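Costigan School of Hospitality
Food Preparation I: Course Handout 7
Steamed Filled Buns: Steaming, Transfer and Plating
Course instructor: Heather Katene
Revised 2021-12-19

7.1 Scope of this handout

This handout covers the final stage of the steamed bun unit. Students are expected to have completed Handout 6 (dough, filling and pleating) and to arrive with buns shaped and proofed. Preparation of the filling is not repeated here. Students who missed the pleating session in May should speak with Babita Pathak before using the practice kitchen.

The work is assessed on three points: condition of the bun skin, shape after transfer, and arrangement on the plate. Flavor is discussed in class but is not graded in this unit.

7.2 Equipment

Each station requires one electric steamer pot with its perforated tray and lid, one plate for finished buns, a folded dry cloth, a measuring jug and a timer. Squares of parchment are kept in the drawer below the scales.

The perforated tray must sit level in the pot. A tilted tray lets buns slide toward one side, where they press together and tear when separated. Check the tray before adding water and again before loading.

Students working at home may use a stacked bamboo steamer over a pan. Times will differ, and the difference should be recorded in the course log.

7.3 Water and heating

Measure 600 ml of water into the pot. The surface must remain below the tray at all times, including at a full boil. Water that reaches the tray will soak the base of the bun and leave it gray and sticky.

Bring the water to a steady boil with the lid on before loading. Buns placed over cold water continue to proof as the pot warms, and the pleats flatten.

7.4 Loading and steaming

Place each bun on its own square of parchment, with a gap of two fingers between neighbors. The standard batch for this unit is four buns. Larger batches are permitted only after the first assessment.

Steam for 12 minutes with the lid closed. Do not lift the lid to check progress – the drop in temperature is the most frequent cause of wrinkled skins in student work. At the end of the time, turn off the heat and leave the lid slightly open for three minutes before removing it fully.

7.5 Removing the lid

Lift the far edge of the lid first, so that the steam leaves away from the face and forearms. Carry the lid level and turn it aside before tipping it, keeping the condensation clear of the buns. Set it flat on the table beside the steamer. It should not be leaned against the wall or balanced on the pot.

7.6 Transfer and plating

The plate is set close to the steamer on the side opposite the lid. This keeps the path from tray to plate short and clear. Hold each bun low on its sides and lift it straight up. The twisted top is the weakest part and must not be used as a handle. Remove the parchment once the skin has firmed.

Buns on the plate are spaced apart with the pleats facing up. Room should be left for the last bun before the first is set down; moving buns after they have been placed marks the skin.
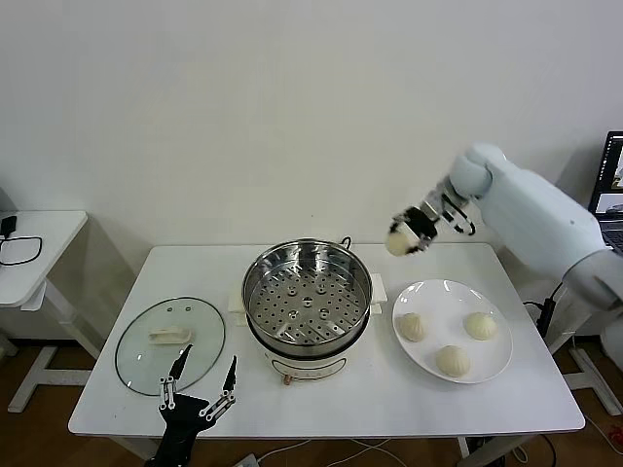 Figure 7.1. Transfer of the fourth bun. Three buns are on the plate, the tray is clear, and the glass lid lies flat to the left of the steamer.

7.7 Cleaning

Unplug the steamer and allow it to cool before emptying. Wash the tray by hand with a soft brush, working through the holes from both sides. Wipe the base with a damp cloth only – it must never be placed in the sink. Dry all parts before storage.

7.8 For the next session

Read Handout 8 (reheating and holding). Bring the completed log sheet, including water volume, steaming time and a short note on the condition of each skin. Log sheets are collected in Room 41 at the start of class.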